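Clandine Soft Object Set and Grasp Recordings
Falteck Lab Supply > Manipulation Research > Object sets

Availability: in stock, ships Thursday
Warranty: 2 years on molded parts

We've been selling parts to robotics labs for a good while now, and the question we hear most often goes something like this: "My policy picks up blocks beautifully in our room, so why does it fall apart in the room next door?" The Clandine set grew out of that question. It pairs a box of foam objects with the wrist-camera recordings our friends at the Hurkivska group made with them, so you can train on their data, set up the same objects on your own bench, and see for yourself how much carries over.

The method behind it is pleasantly simple. Valentin Lefèvre and his colleagues wanted to know how much a grasping policy could learn from the wrist view alone, with no overhead camera and no depth sensor. They recorded 200 teleoperated episodes, trained on them, and then ran 127 test picks with the objects in fresh positions. The wrist-only policy matched their two-camera baseline on single objects and fell behind when objects were touching each other. They were very open about that second part (bless them), and we think it's the more useful half of the result, so the touching-object episodes come in their own folder.

What comes with it
Foam dice and blocks in assorted colors
Molded tray
Recordings with gripper state and joint positions
Training script and the exact settings used for the test picks
Printed setup card

Foam was Valentin's choice from the very beginning, and we've come to agree with him. It forgives a clumsy approach, and the faces still give the network something to hold on to visually.

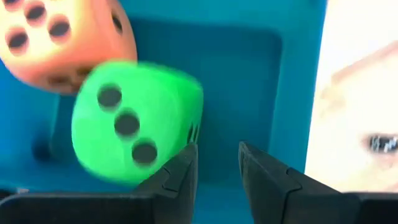
Motion blur was left in the recordings on purpose, and it's worth a word before you start cleaning anything up! The Hurkivska team tried dropping every smeared image and their policy got noticeably worse during the last bit of the approach. When the fingers are crisp and the green die right above them is soft at the edges, with its diagonal of three pips still readable, you're looking at the sort of input the policy gets at run time, and it needs to have met it in training. If you do want to filter, the script has a sharpness setting, switched off by default.

The recordings open in Palma, our free viewer, and a first training run with the supplied settings takes 30 hours on a single graphics card. Replacement foam pieces are sold separately, by color.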